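Modness Releases Wooden Alphabet Block Range for Early Learning Rooms

ISTHORPE, 3 January 2026. Modness has added wooden alphabet blocks to its tabletop learning range. The blocks are natural-wood cubes with letters on colored faces.

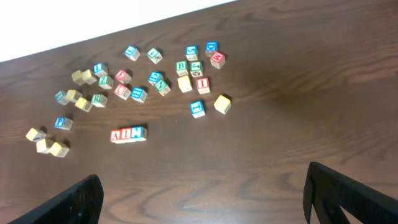 Wooden alphabet blocks on a brown wood-grain tabletop.
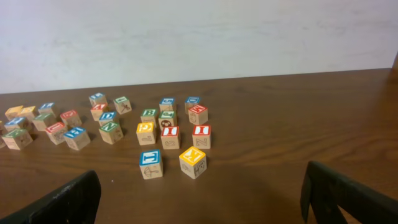

The blocks are intended for letter recognition, color sorting and early spelling. Each block is sanded on all edges before printing. The recommended minimum age is 3 years.

Classroom trials began in November at the Edet learning center in Isthorpe, using sessions of 90 minutes. Feedback from the trials led to a heavier print line on the letters.

The first production run is limited to 600 sets, of which 250 are reserved for schools and libraries. Orders are handled by Medidia, the distributor for the range. Replacement blocks can be ordered singly by letter.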